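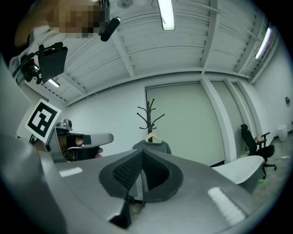 Why does the policy need the tool pose at every frame, and not just at the start and end of the motion?
It learns from the whole path. Speed, pauses, small corrections near contact are all in the middle, and a start/end pair throws them away.

Notes, session 2: from handheld demos to a trained controller
Pieter Jacobs, notes cleaned up by Diễm Trương
Aug 24, 2022

Quick recap. Each tool gives us video + inertial data. Tracker turns that into a 6-DoF path. Everything downstream assumes that path is right. It often isn't, so check it first.

Pose tracking
- visual-inertial, one map per room. Map first, demos second
- blank walls and shiny floors are bad for features. Reflections move when you move, tracker thinks they are real points
- tag corners give a fixed scale. Measure the printed tag with calipers, don't trust the PDF
- lost tracking: cut the episode there. Do not interpolate over long gaps (short ones are ok, a few frames)

Two tools at once
Left and right each have their own map origin. Need the transform between them or the policy sees two hands that never meet. Tags on the side of each tool let one camera see the other, so you get the relative pose directly whenever a tag is in view. Tag out of view = fall back on the shared map. Write down which one you used, Jokex doesn't log it by default.

In the Jokex config:
relative_pose: tag_first
map_fallback: true
min_tag_corners: 4

Angle matters. Tag seen nearly edge on gives a pose that flips between two solutions. Filter on reprojection error AND on jump size, one alone is not enuogh.
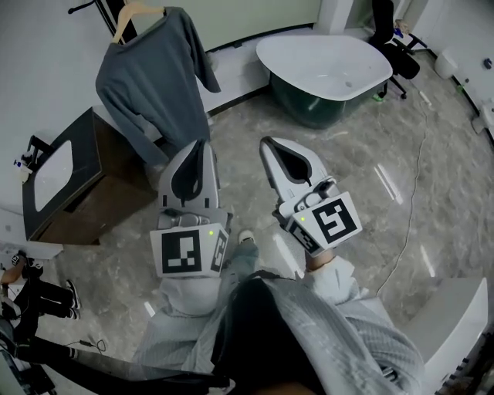
Time sync

Worst bug last April. Chowdhury loader read the two clocks as one, right hand was 90 ms late. Training loss looked fine. Rollouts closed the right gripper late every time. Fix: cross-correlate gyro against image motion for each tool, store the offset, apply it on load and not before.

Filtering

Surkerlow set: 3260 episodes in, 1596 kept after tracking and sync checks. That is a lot to throw away. Most losses were tracking, so re-run with a better map before you go collect more.

Planning side (short, more next time)
- policy outputs relative poses, chunked
- Wasero turns the chunk into joint targets, checks limits and arm-to-arm collision
- if the check fails it holds the last pose. it does NOT replan, you have to call that yourself

For next time: run the sync script on your own episodes, bring the offset plot for both hands. Read the Wasero page on joint limits, skip the apendix.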